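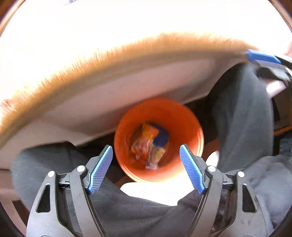
# Washing and reproofing a waxed cotton jacket

Applies to: Treltomance field jackets, models 2204 and 3741, and most other waxed cotton outerwear with a corduroy or plain collar. Does not apply to polyurethane-coated "dry wax" fabrics, which take a spray finish.

Last revised 19/02/2022.

## When to reproof

Check the shoulders, the elbows and the fold lines at the pocket flaps. Fabric that has turned pale and feels like ordinary cotton has lost its wax. A few drops of water on a sound area will bead. On a worn area they darken the cloth within a minute.

One full treatment a year is enough for a jacket worn on most wet days. October is a good month for it in the northern states, before the jacket goes into daily use.

## Materials

- One tin of wax dressing (Urkia neutral or Zulel dark; see the note on color)
- A small saucepan and a heat-safe bowl
- Two cotton cloths, or one cloth and a household sponge
- A soft brush
- A hair dryer
- Old newspaper or a drop cloth
- A wide wooden hanger

## Step 1: Clean

Empty all pockets, including the game pocket if there is one. Brush off dried mud. Wipe the outer fabric with a sponge and cold water only. Soap, detergent and hot water strip the remaining wax and leave patches that no later coat will fully hide.

The lining can be wiped with a damp cloth. Do not machine wash.

Hang the jacket at room temperature until it is dry all the way through, including the seams and the inside of the pockets. Allow a full day. Wax put over damp cotton will not soak in.

## Step 2: Soften the wax

Remove the lid. Stand the tin in the bowl and pour hot water around it to two-thirds of its height. Replace the water as it cools. The wax is ready when it is liquid to the bottom of the tin.

Do not put the tin directly on a burner.

## Step 3: Apply

Lay the jacket flat, zipped, with the snaps closed. Work one panel at a time in this order:

1. Back
2. Left front, then right front
3. Sleeves, outer side first
4. Pocket flaps and storm flap

Load the cloth lightly and rub in small circles. Go over each seam twice. Keep wax off the collar, the lining, the zipper teeth and the inside of the hand-warmer pockets.

Two thin coats are better than one thick coat. Thick wax stays tacky and picks up lint.

## Step 4: Heat and level

Set the dryer to its hottest setting and hold it a hand's width from the cloth. Move along the panel until the white streaks melt and the surface looks even. Wipe off the excess with the second cloth.

## Step 5: Cure

Hang the jacket for 60 hours away from direct heat and from other clothes. Some transfer to car seats and light bags is normal during the first week of wear.

## Note on color

Neutral wax darkens olive and tan by one shade. Zulel dark is meant for navy and black and will stain anything lighter. Test on the underside of the storm flap.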